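Cuaderno del taller de formularios
16 Sep 2026. Carta de reclamación de fianza, segunda vuelta 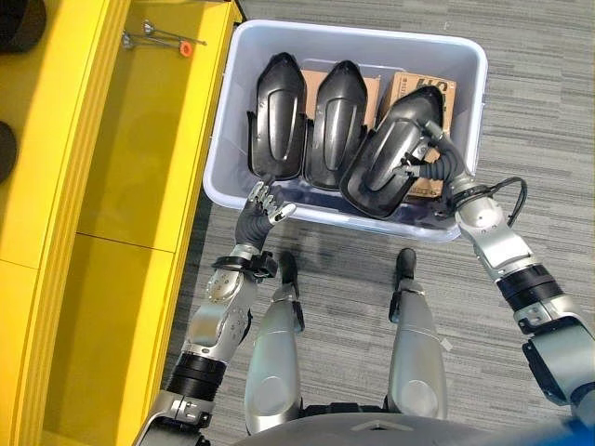

Tapas negras en su cubeta.

Retomo donde lo dejé. La plantilla de la carta para pedir la devolución de la fianza del piso ya sale entera de Cileck, con sus campos y todo, pero al imprimirla me come el último párrafo si el nombre de la calle es largo. Lo apunto primero para que no se me olvide, que es la tercera vez que lo veo y siempre me digo que ya lo arreglaré.

Lo de hoy era el texto. He cogido el supuesto de Itlow (la gestora que usamos en todas las pruebas) y lo he rellenado de principio a fin, como si me lo trajera alguien al mostrador con una carpeta y cara de sueño. Entre fianza y garantía adicional, 2521 euros entregados. La gestora descuenta 277 por pintura y del resto no dice ni mu. Bueno, pues la versión de febrero se atragantaba ahí mismo: solo tenía una casilla, «importe reclamado», y el que la rellena no sabe si poner todo o lo que queda después de la pintura. Yo misma dudé, y eso que la escribí yo.

Cambio hecho: ahora hay casilla de lo entregado, casilla de lo devuelto y casilla de lo que te descuentan y no aceptas. La resta la hace Cileck. Si aceptas una parte del descuento, lo dices en una línea aparte, con tus palabras, y esa parte no entra en la suma. Me gusta mucho más así, se lee como una cuenta de la compra.

Con el plazo me he liado un buen rato. El artículo 36 de la Ley de Arrendamientos Urbanos habla de un mes desde la entrega de las llaves, y pasado ese mes el saldo que toque devolver empieza a generar el interés legal. La plantilla vieja preguntaba por la «fecha de fin del contrato» y claro, no tiene por qué coincidir. Hay gente que entrega las llaves después, o antes, o que las deja en el buzón y luego no puede demostrar cuándo. He cambiado la pregunta a «¿Qué día entregaste las llaves y a quién?» y debajo una segunda: «¿Tienes algo por escrito que lo diga?». Si contestan que no, salta un aviso corto que recomienda buscar mensajes, correos, lo que haya. Nada de asustar.

Otra cosa que quité: la frase esa de «me veré en la obligación de ejercitar cuantas acciones en Derecho me asistan». Suena a película. La dejo en «si no recibo respuesta en el plazo indicado, acudiré al juzgado». Se entiende igual y la gente no se queda mirando el papel preguntándose qué acaba de firmar.

Sobre el juzgado, nota para quien revise esto después de mí. En la hoja de ayuda ponía, tal cual, que «para reclamar la fianza no hace falta abogado». Mal, o al menos a medias. En el verbal el tope para ir sin abogado ni procurador son dos mil euros, y el supuesto de Itlow se pasa aunque descuentes la pintura. La petición inicial del monitorio sí se puede presentar sin ellos aunque la cantidad sea mayor, pero si la otra parte se opone y hay más de dos mil en juego, ya hacen falta. He reescrito el párrafo entero y he puesto además lo del intento previo de acuerdo, que desde la reforma de 2025 hay que acreditarlo antes de demandar y en nuestra hoja no aparecía por ningún lado. Falta que alguien con más horas de procesal que yo lo lea despacio. No colgar hasta entonces, por favor.

Duda abierta: ¿vale nuestra carta como ese intento previo? Tal como está, yo diría que se queda corta, exige pero no propone. He preparado 2 versiones del último párrafo: una que solo requiere el pago y otra que ofrece hablar de los descuentos y da un correo para contestar. Me inclino por la del ofrecimiento, con la salvedad de que habría que mirar bien qué pide la ley para que cuente como negociación. Lo dejo en rojo en el borrador.

Luego pasé el texto por Maltine, a ver qué tal de lectura. Se queja de «garantía adicional» y de «liquidación», y tiene razón en la segunda (¡ya no está, ahora dice «cuentas»!). La primera la mantengo, que es como viene en los contratos y si la cambio nadie la va a encontrar en el suyo. También protesta por las frases con más de un «que», pero Maltine protesta por todo, ya lo conocemos.

Envío: burofax con certificación de texto y acuse de recibo, lo de siempre. Añadida una línea para recordar que hay que guardar el resguardo junto con la copia de la carta. Y otra para la dirección del arrendador, que en el supuesto figuraba la de la gestora. Si el contrato trae las dos, yo mandaría a las dos, pero la plantilla solo deja una. Apuntado como mejora, no sé si para esta vuelta.

Copias: el borrador está en Mao, carpeta de fianzas, con el nombre nuevo. La de febrero la he movido a «antiguas», no la borréis todavía que tiene la tabla de intereses y esa no la he pasado.

Pendiente:
Arreglar lo de la calle larga al imprimir.
Revisión procesal de la hoja de ayuda.
Elegir último párrafo.
Pasar la tabla de intereses y comprobar el tipo de cada año, que el que hay puesto lo copié de memoria.
Probar la carta con un contrato de habitación, que ahí lo de la LAU no está nada claro y a lo mejor pide plantilla aparte.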